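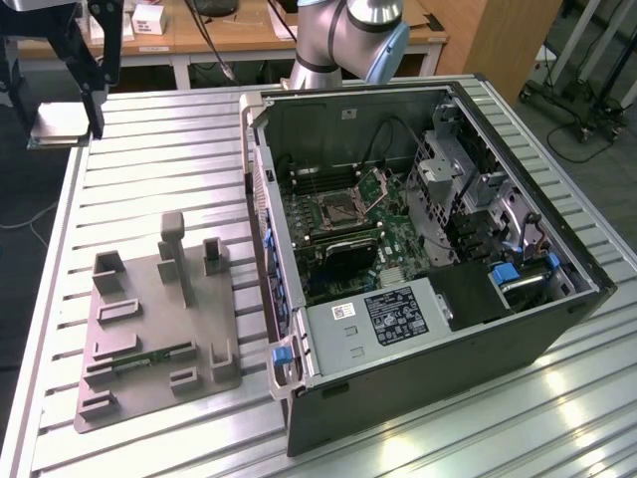
Wellmont lab records robot arms taking apart and rebuilding old desktop PCs

05/02/2026

WELLMONT – A small robotics company has started recording two robot arms as they work on retired office computers, with the aim of building a set of examples that a learning system can be trained on.

Proten, which rents the ground floor of the former Nikolovski print works on the east side of town, began the recordings last month. The company plans to collect 400 complete runs before the end of July. As of this week it had 57.

Each run covers one job on one open computer. Right now the jobs are fitting a processor into its socket and pressing a memory module into its slot, along with the same two jobs done in reverse. A person guides the arms from a desk in the next room with a pair of hand controllers, and the system stores the camera video together with the position of every joint.

"The arm does what the operator does, and we keep all of it," said Mireille Akl, who runs the project. "Later on, the model gets the video and the joint positions and has to work out what the next movement should be."

The computers are desktop towers that came out of local offices when they were replaced. They are laid on their sides on a slatted aluminum table with the side panel off, so that the board faces up. Next to the computer sits a gray 3D-printed plate with slotted holders, where small parts such as memory modules can be set down on edge. Akl said the plate went through several versions before the grippers could pick up from it without tipping a part over.

Processors are the hard part. The socket has a hinged frame that must be open before the chip goes in, and the chip has to be lowered flat and in the right direction. A gripper that comes in at a slight angle can slide the chip across the contacts and damage the board.

Elie Tannous, one of the operators, said it took him almost 13 hours of practice before his runs were good enough to keep.

"With your own fingers you feel when it drops into place," Tannous said. "Through the controllers you feel very little, so you go by the camera and you go slowly. Memory is easier to line up, but then you have to push, and pushing with an arm makes everyone in the room a bit nervous."

Of the runs recorded so far, 41 ended with the part where it was supposed to be. The others are being kept too. Proten marks the moment at which each one went wrong, and the failed runs are stored in a separate folder. Akl said the team has not decided how much use it will make of them in training, but that a run where the operator slips and then recovers is worth having.

The team changes the setup between runs. The computer is moved a few inches or turned, the room lights are raised or lowered, and the plate is sometimes shifted to another part of the table. Different computer models are swapped in as well. If every run looked the same, Akl said, the system would learn one table and one computer and would be lost when either of them changed.

The work is paid for in part by Pliveck, a recycling firm that handles office electronics in the county. The firm sorts computers by hand at present and pulls memory and processors from the ones worth saving. It has asked Proten whether arms could take over some of that work, starting with the removal of parts that can be resold.

That is still some way off. No model has been trained on the new recordings, and the first test is not planned until the full set is finished. Akl said she would be satisfied if the first version could take a memory module out of a computer it had not been shown before and set it down in a holder. Putting processors in without help would come later, if at all.

Screws and cables are not part of the present work. Cables in particular move around when touched and rarely lie the same way twice, Akl said, and the operators have been told to leave them alone unless one is blocking the socket. Opening the case is also done by hand before each session.

Sessions run in the morning and again after lunch, with a break after each hour at the controllers. Tannous said a clean processor run takes him a few minutes, and that most of the day goes into resetting the table, checking the cameras and writing notes on what was changed.

Boards that are damaged during recording go back to the recycling firm with the rest of the scrap. A few with bent socket contacts have been set aside for memory runs, where the condition of the socket makes no difference.

Proten intends to share part of the collection with other labs once the recordings are done. Akl said the company is still working out which files to include and in what format. Two more operators are due to start training on the controllers in the coming weeks.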